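The case against the tidy tray

Somewhere in the last few years a white board with parts laid out on it became a virtue. I first noticed it in workshops, where it belongs, and then it turned up in evening classes, in flat-pack furniture, in a gift box my sister-in-law sent me in February with a note saying I would find it calming. Every piece has its place, every place has its piece, and you are meant to feel your shoulders drop as you look at it.

Mine haven't dropped yet.

The argument for laying out your parts before you put anything together is old and mostly sound. You see what you have. You find out that a peg is missing before your hands are covered in glue. I was taught to do it on a sheet of newspaper, and I still do it on a sheet of newspaper, and I have no quarrel with anyone who prefers something firmer. My quarrel is with the people who have turned this small piece of common sense into a system, given it a name and put a price on it.

Take the Orik method, which is the one I keep being sent. It asks for a dark table, a pale board, plates with raised edges and a plain background, so the eye has nowhere else to go. The booklet runs to 377 pages. I have read it, or at any rate I have turned all of them over, and I can report that the first chapter says put your things where you can see them, and that the later chapters say it again with diagrams.
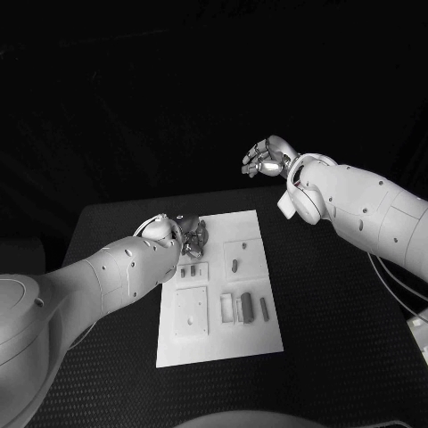

The people who sell these systems are fond of the word flow. I went to an open afternoon at Lakthorpe, where the Monti people have their training rooms, and heard it so many times that I stopped writing it down. Nobody could tell me what a person does when the job in front of them isn't the job the tray was made for. Suppose your rod is a touch too thick for its hole. Suppose the box you bought the kit for has been changed since, and the block now wants to go in sideways. On newspaper you shove everything over and have a think. On a board with a fixed plate for each thing, you are holding a part with nowhere to put it, and I have watched grown adults stand there doing exactly that.

There is also the matter of how long it takes. Monti's leaflet claims that a laid-out board saves time, and perhaps it does if you are making 500 of the same thing. Most of us are making one. We are mending a lamp, or fitting a hinge to a cupboard that was never square to begin with. I spent a good part of one evening setting out the bits for a shelf bracket, admired them, had a cup of tea, came back and put the bracket up in less time than the kettle had taken. I can't say the setting out did any harm. I would like somebody to show me the good.

And the cost! The full Plirkeo set, board and plates and a case to carry them in, is £1,575. You can have it without the case for a bit less, but then you are told in the small print that the plates may be scratched in a drawer. For that money I would expect the thing to find my missing screws by itself.
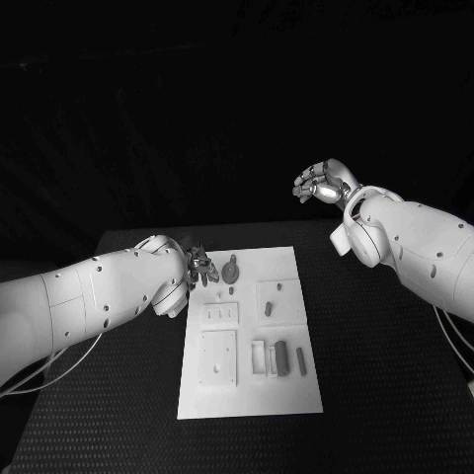

Fixture plates and small parts on a white board, with the dark disc near its top left.

I'll be fair, or try to be. A pale board on a dark surface does make grey parts easier to pick out, and my eyes are not what they were. Raised edges stop things rolling on to the floor, where a small part can vanish under a skirting board for a decade. If you teach beginners, I can see the use of having the same layout in front of everybody, so that when you say the big plate they all look at the same plate. I would happily pay for a board with a lip on it. A baking tray does much the same and goes in the dishwasher.

What I won't accept is the claim, made on page 2 of the Orik booklet and repeated by people who ought to know better, that a messy bench is the sign of a messy mind. The best repairer I ever took a clock to kept his parts in jam jar lids, several of them still with the jam on — and the clock has kept time ever since. He knew where everything was. I couldn't have found a thing on that bench, but then it wasn't my bench.

So by all means lay your parts out. Do it on the table, on a tea towel, on the back of an old calendar. If the sight of them in a grid pleases you, good. I only ask that the grid stop being sold to me as a cure for something, and that my sister-in-law send biscuits next year.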